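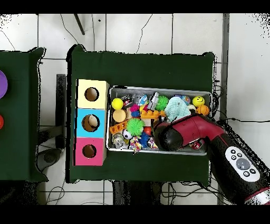 January 8, 2026
Irkirden bench, toy sorting task

Spent the morning going over the working rules for the clutter bench before the next block of runs. The old sheet dates from May and was written for the Nonon setup, with one object out at a time. Half of it no longer fits. Notes below are what I want in the new sheet.

Scene setup
Fill the container first, then set out the colored boxes, then check that the arm can reach every hole from its start pose. If a box has to move after that, log it as a new scene. We had 16 episodes last month where a box was nudged between runs and the scene number stayed the same. They are in the Vavville folder and should not be used for placement accuracy until somebody relabels them.

Pile rules
No flattening the pile between runs. Shake or restir only at a scene change. Fabric can go in with the hard toys, but it has to be on the object list under its own name. "Cloth" is not enough when there is more than one in there.

Soft items need their own entry in the grip table. The spiky balls squash and come back, the knits don't, and the force limit we use for building bricks is wrong for both. For now keep the low setting on everything and accept more drops.

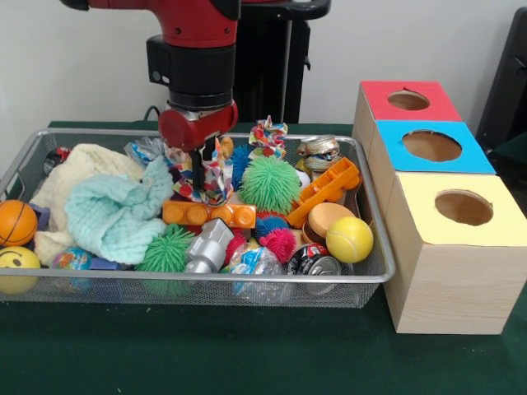 Fingers on the patterned fabric, basket scene. Boxes to the right of the basket, yellow one nearest.

What counts as a pick
We argued over this again. Proposed wording: a pick counts when one item is clear of the rim and nothing else is hanging from it. If a second item comes up with the first, mark it "double" and let the run go on. Don't reach in to separate them. Hands stay behind the tape while the arm is enabled, and that includes reaching for a ball that has rolled off the table. Pause first, wait for the light, then reach.

Cables
Anything on the floor gets coiled or taped before power-on. Same for lines over the back of the table — check them at full reach, both sides, at slow speed.

Logging
Episode 719 has no operator initials. Episode 903 has initials but no scene number. Both go on hold. The Iglesias template makes those two fields required and I think we should just copy it.

Stop rule
10 failed grasps in a row on the same item ends the episode. Save it anyway, marked as failed. Deleted failures were the worst thing about the May set.

To do
Print the new sheet and take the old one down.
Add the fabrics to the object list.
Retape the line on the left side, it is lifting at the corner.
Ask Nonon whether their grip table has values for knits.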